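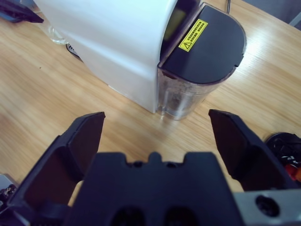
Figura 1. Depósito de agua transparente, con tapa negra, de un aparato blanco sobre una mesa de madera.

Noche de micro abierto en la sala Moodley: informe final del proyecto
Asignatura: Gestión de Eventos Escénicos
Autores: Imani Lema, Riaan Swanepoel y Melahat Aydoğan
Fecha de entrega: 09/07/2023

1. Planteamiento
El proyecto consistió en organizar tres noches de comedia en vivo con cómicos principiantes. Queríamos comprobar si un formato de entrada libre, con aportación al salir, podía cubrir los gastos sin apoyo del centro. La sala Moodley nos cedió el espacio los jueves a cambio de la recaudación de la barra.

2. Organización
Imani se encargó de la programación y del contacto con los cómicos. Riaan llevó el sonido y las luces. Melahat hizo el cartel, las cuentas y la puerta. La convocatoria se publicó con el nombre de Lanoleck, que ya habíamos usado en un trabajo anterior.
Cada noche tuvo dos partes, con un descanso en medio. Los turnos eran de cinco minutos, avisados con una luz roja al fondo cuando quedaba uno. Tshepo Hlongwane presentó las dos primeras noches y Pieter Khumalo la última.

3. Difusión
Imprimimos 1000 octavillas y las repartimos en la residencia Anda y en los bares de la calle Pivside. Sobraron muchas. Buena parte del público de la primera noche eran amigos de los cómicos; en la tercera ya vimos caras que no conocíamos.

4. Cuentas
Las aportaciones sumaron 737 euros. Los gastos mayores fueron la imprenta, el alquiler de un segundo micrófono y el transporte de Pieter, que venía de fuera. Después de pagarlo todo quedó un pequeño saldo, que se repartió entre los presentadores. El vídeo resumen que montó Riaan tuvo casi 4000 reproducciones, aunque no sabemos si trajo a alguien a la sala.

5. Problemas
La segunda noche empezó tarde por un fallo en la mesa de sonido y hubo que suprimir el descanso. Dos cómicos se marcharon sin actuar. También calculamos mal el orden: pusimos a los más nuevos al principio, con la sala fría, y les costó bastante. En la tercera noche abrió Tshepo con un turno propio y los que salieron detrás lo notaron.

6. Cambios para otra edición
Cerraríamos la lista el día anterior y dejaríamos dos huecos para inscribirse en la puerta. La prueba de sonido debería hacerse por la tarde, con el presentador delante. Para julio hemos pedido a la sala una cuarta fecha y estamos a la espera de respuesta.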